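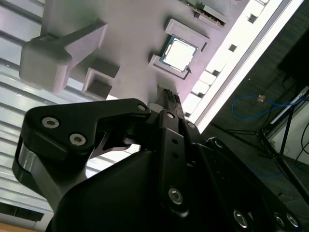 A processor chip on its pale gray plate.

Clustance Thermal Paste Kit, 205 g boxed weight

In stock - ships from Lolcombe

I've been selling this kit since the shop was two shelves and a card reader, and it's still the one I reach for when my own computer starts sounding like a hair dryer. It's a plain gray paste in a syringe, with everything you need to clean off the old stuff and put the new stuff on. I've tried fancier ones (I'm a sucker for a gold label) and I keep coming back to this!

What's in the box

One syringe of paste with a screw cap
Two plastic spreaders
Six cleaning wipes, individually sealed
One lint-free cloth
A fold-out instruction card, which I wrote myself and which Beverley Marsden kindly made readable

Who it's for

Anybody putting together a desktop, swapping a cooler, or finally opening up that old machine under the desk. If your fans run flat out while you're reading email, try cleaning the dust out first. If that doesn't help, old dried-up paste is a good next suspect, and it's a lot cheaper than a new computer.

It doesn't conduct electricity, so a little squeezed out over the side is a mess and not a disaster. Please don't use it on laptops where the factory fitted pads between the memory chips and the cooler. Those need pads of the same thickness, and I sell them separately on the Zornach page.

How I put it on

I get more questions about this than everything else in the shop put together. Dot, line, cross, spread it thin like butter - people have strong feelings. I do a single blob in the middle, the size of a small pea, and let the cooler press it out. For the big wide processors I do an X. Then I tighten the cooler screws a little at a time, going corner to corner, until they're snug.

Run the computer for a few minutes before you twist the old cooler off. Warm paste lets go much more easily, and I've seen a chip come up out of its socket stuck to the bottom of the cooler (mine, sadly, in May, with a customer watching). Shut it down and unplug it before you put your hands in there.

Storage

Cap on, somewhere cool, out of the sun. A drawer is fine. If the paste has separated a bit at the tip, squeeze that first bit onto a tissue and carry on.

What people have said

"Did two desktops and my brother's, still have half the syringe." - Lachlan Pearce

"The wipes are better than I expected. The spreaders are just spreaders." - Nipon Suksawat

"Mine came with the cap cracked, and a new one was in the mail the same afternoon. Paste is good." - Vichien Meesuk

Questions I get asked

Is this the same as the old tub? Same paste, new packaging. The tub was item 177 and it's gone for good. The syringe kit is item 1028.

How often should I redo it? I do mine every few years, or any time the cooler comes off. Never reuse paste that's already been squashed.

Can I buy just the wipes? Yes! They're item 1596, in packs of twenty.

Returns

Unopened kits can come back within thirty days. Opened ones can't, unless something's wrong with them, in which case send me a picture and I'll replace it. Put your order number in the subject line, please.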